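Filed under: Tutorials > Teleoperation > Hands

How to record your first demonstrations with a five-finger hand

In our group we use the Dralside glove to drive the hand by remote control, and we save each run as one demonstration. New people often ask me for the steps, so I write them down in one place. I assume that your arm is already calibrated and that the emergency stop is close to you.

1. Dress the hand first. Pull the fabric cover down over the palm, and leave the fingertips free. If the hem is too low, the fingers catch on it when they close, and the demonstration contains a small jerk that the policy will later learn from you.

2. Start with the arm relaxed and the fingers pointing to the floor. We call this the home pose. Every demonstration should begin from it, also the bad ones.

3. Open the wrist view on your laptop before you put on the glove. With the glove on it is very difficult to use the touchpad. 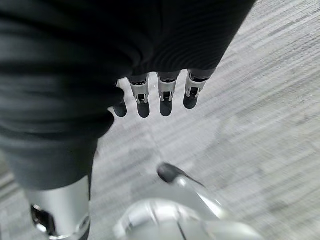 4. Put on the glove and wait until the status in the Bira panel changes to "linked". Then close and open your own hand slowly, 2 times. Look at the thumb especially. On our system the thumb is the last one to follow, and people who don't wait for it will squeeze too hard.

5. Press record, stay still for one breath, and then begin the task. Move slower than feels natural. When I was learning I moved at my normal speed, and from my first 30 demonstrations I could keep almost nothing.

6. Choose one way to do the task and repeat it. If you sometimes approach from the left and sometimes from the right, the training needs many more examples. For a simple pick and place we record 70 demonstrations with the same approach, and only after this we change the position of the object.

7. Go back to the home pose, then stop the recording. Do not take off the glove while it still records.
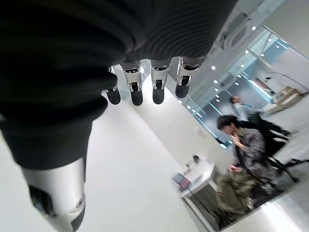

Written by the Penner Lab tutorial editor
Role: teleoperation and data recording

8. Check your recordings the same day. I play each one at double speed and delete those where the link was lost or where I hesitated for a long time. A small correction in the middle is fine, please keep it. The policy must also see how to recover.

9. Rest your hand. After 20 minutes with the glove my fingers get tired and my grasps become lazy. I can see this in the data quite clearly.

If one finger stays half closed after you open your hand, unlink, return to home and link again. If it happens a second time, run the zero routine from the Bira panel before you record more.

Related tutorials

- Mounting a wrist camera on the Bramley arm
- Zero routine for the fingers, step by step
- Guiding the arm by hand: when to use it
- How we name our recording folders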